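Re: [claylist] Silver rims going dull

Florencia Ledesma wrote:
> I have a set of small bowls with a silver luster line on the rim,
> bought at the Andum sale in February. Two of them have gone brownish
> along the edge. They have only been washed by hand. Is this the
> silver wearing off or is it tarnish? And is there any polish that
> won't take the line off with it? Also, can they go in a cabinet
> with the rest of the dishes or should they be wrapped?
>
> Florencia

Florencia,

Most likely tarnish, if it is brown or yellowish and the line is still the same width all the way along. Wear looks different. The edge of the line gets ragged and you see glaze through it, usually on the side people drink from or where the bowls touch when stacked.

Before you do anything, find out what metal it is. A lot of what gets called silver luster is platinum or palladium, and those stay bright. If yours has turned brown then it is probably real silver. Ask the Andum people which one the potter used. They kept a sheet for each maker when I sold there.

For the tarnish I would start with warm water, one drop of dish soap and a soft cotton cloth. Don't soak them. If that does nothing, mix baking soda and water to a thin paste and rub it on with a fingertip, very lightly, along the line and never across it. Try a spot at the back first. Rinse and dry right away. I stay away from metal polish in a jar. The layer is very thin, and a polish made for forks can go through it in a few rubs. The foil and hot water trick is also out as far as I am concerned, though I know Guoqing Luo uses it on his own pots and will probably write in to say so.

No dishwasher and no microwave, which I expect you know.

On storage: a closed cabinet is fine if you keep them away from rubber bands, wool felt and newspaper. All three can give off sulfur, and that is what turns silver brown. I had a box of 23 cups wrapped in newspaper for one winter and had to clean every one. Plain acid-free tissue is good. Don't stack them rim to rim. If you have to stack, put a circle of tissue between each one and stop at five.

If the rims are uneven, wrap the bowl loosely and leave the edge free. An uneven edge catches on tissue, and people pull at it. Thandeka Maluleke chipped one that way and she is more careful than I am. For uneven ones I like a stand better than wrapping, if there is a shelf where they won't get knocked.

If the line turns out to be worn, it can be put on again by someone with a kiln and then refired at a low temperature. Dwight MacLeod used to do this for list members. I don't know if he still does. Expect some risk with any bowl that has been used for food, as old grease in a fine crack can leave a gray mark.

Three pictures at the bottom.

Ravinder Hawthorne

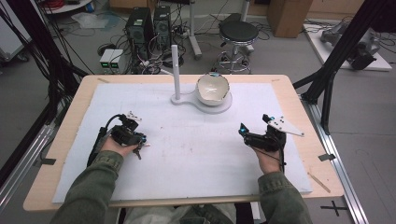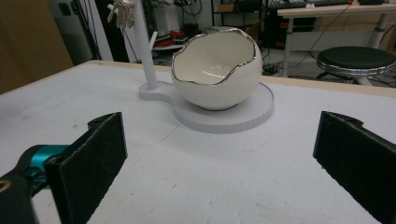
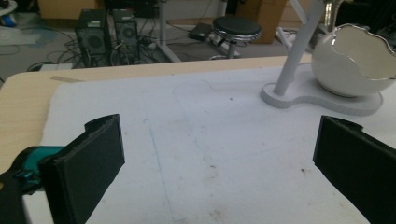 The bowl is in all three. The silver edge shows best in the second.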